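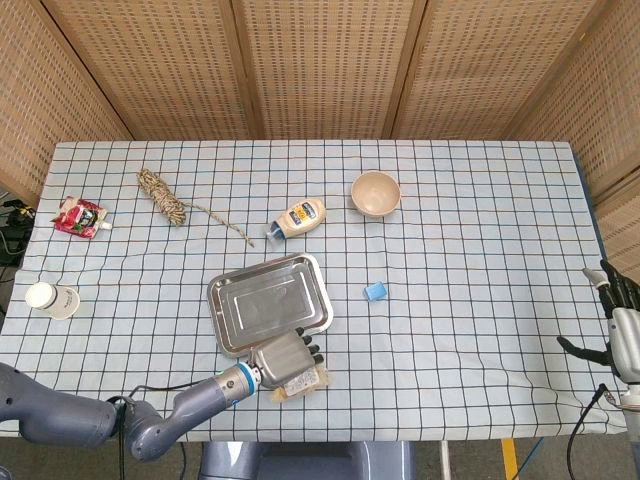

Can one cell budget cover both arms and hands?
It can if the hands are listed as their own line. Arms are capital items with a long service life. Hands, fingertips and wrist cables wear out much sooner, and should be costed as consumables from the first year.

Suriline Two-Arm Handling Package
Planning and purchasing notes for food and kitchen item handling

The Suriline package is sold as a fixed base, two arms, two wrist couplings and a controller. Hands are ordered separately. This page covers what to put in a purchase request, what to leave until later, and which site costs fall outside our quote.

What is in the base price
Base unit and mounting hardware
Left and right arm, with wrist couplings
Controller, power supply and emergency stop
Arm cabling, standard length
Two days of commissioning on site

What is not in the base price
Hands or grippers
Spare fingertips
Work table and tray fixtures
Guarding or floor marking
Freight beyond the delivery dock

Lead time from confirmed order is 9 weeks. Hands ship with the arms if they are on the same order. A hand ordered afterwards is treated as a new order and goes to the back of the queue.

Choosing hands
Most buyers compare hands on payload. For packaged food, payload is rarely the limit. Grip surface and finger travel matter more, and both depend on the stock you intend to handle. Send us your item list before you choose. Soft film packs, squeeze bottles, pouches and shallow bowls each load the fingers differently, and a hand that suits one may be a poor buy for the others.

If the item list is mixed, we suggest pricing a pair of matched hands first and a second type as an option. The wrist coupling is the same on both sides, so either hand type can be fitted to either arm. Changing a hand requires recalibration, for which you should allow half a shift.
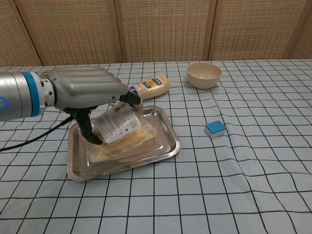

Hok-lam Fu
Applications Engineer, Suriline

Clear film packs are the item I am asked about most often. The film creases and reflects light, and the contents shift when the pack is raised off its base. A trial on your own packs is worth paying for before the hand order is placed. The trial fee is credited against the order if it is confirmed by the end of February.

Stainless trays need the same attention. A polished tray reflects whatever is held over it, and some vision systems will need their lighting adjusted. Include a lighting allowance in the request even if you expect not to spend it. Matte trays can be quoted through Mellholm, who also supply the tables.

Site costs to confirm before ordering
Floor: level and able to take the base anchors. Coring and patching are by the customer.
Power: a dedicated circuit within reach of the controller.
Cable runs: standard arm cables hang free below the wrist. If your table edge is sharp or the cloth or mat is loose, add the cable guide kit.
Table: fixed height. Adjustable tables must be locked and labelled.

Service
Beststead holds fingertip and cable spares for this package. The annual plan covers 2 visits and excludes parts. Without a plan, callouts are charged by the hour plus travel from the nearest depot.

Ordering
Quotes are valid for 38 days. Quote the site name and item list in all correspondence. Buyers replacing a Masanja single-arm cell should request the adapter plate drawing at the same time, as the bolt pattern differs.

Page revised 29 November 2019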